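Measuring Gravity with a Pendulum: Our Physics Club Project
Pilcombe School, upper grades

Why we picked it

Our physics club wanted a project that every member could join in on, including the ones who had only just started physics. We settled on a really old question: how well can you measure the strength of gravity with a string, a weight and a timer? It sounds simple, and setting it up took one lunch break. Getting a number we trusted took the rest of the term, and we loved it!

The basic idea is that the time for one swing depends on the length of the string and on gravity, as long as the swings are small. If you know the length and the time, you can work out gravity.

What we did

We hung a brass weight from a clamp in the stairwell, where the ceiling is high enough for a long string. Our longest pendulum was 262 cm, measured from the clamp to the middle of the weight. We let it go from a small angle and timed 16 full swings, then divided to get the time for one.

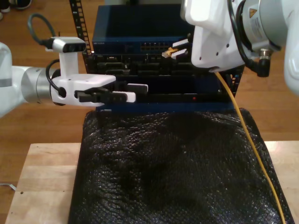 Timing lots of swings together matters because your thumb is always a little late on the button. Spread over 16 swings, that mistake gets a lot smaller. We did three runs at each length, and a different person held the timer each time so that one person's habits wouldn't tilt the results.

We typed everything into a shared spreadsheet and plotted the square of the swing time against the length. The points should fall on a straight line, and they very nearly did – there was some cheering when the graph came up.

What went wrong

Our first set was no good. The string was stretchy, so the pendulum was longer at the end of a session than at the start. We switched to fishing line and began again. The stairwell is also drafty when the outside door is open, and the weight would drift into a lazy oval. After that we put a sign on the door and only timed during class, when the hall was quiet.
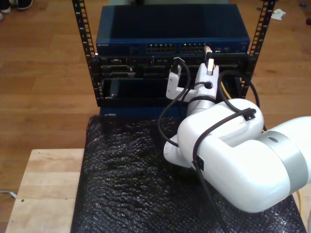 Results

The slope of our line gave gravity as 9.7 meters per second squared. The accepted value is close to 9.8, so we were very happy with that. The short pendulums were the worst, partly because they swing so fast that it's easy to lose count.

What we'd like to try next

We want to repeat the whole thing with a light sensor at the bottom of the swing and see how much of our error came from our thumbs. A few of us also want to try bigger angles, where the simple formula stops working – our teacher says the math gets fun there. The spreadsheet is saved in the club folder for anyone who wants to add a new length.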